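# Tri de piles à deux bras : ce que valent les pinces Isteck

Isteck promet 2 000 cycles sans réglage. Serena Longo et moi demandons à voir. 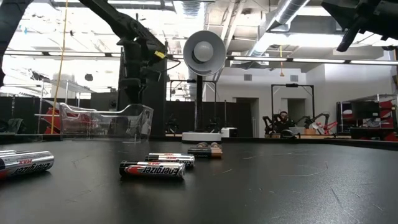 Une pile cylindrique roule dès qu'on la serre de travers, et la fiche technique n'en dit rien.

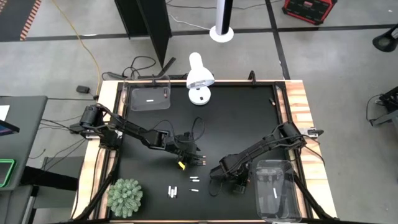

Le contrôleur Fandum a aussi ses défenseurs. Romana Šindelář attend toujours leurs mesures.

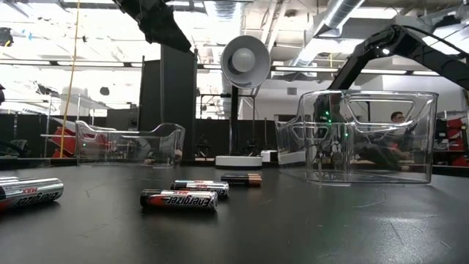 Prochain essai en juillet, avec 165 prises par pince. D'ici là, je n'achèterais rien.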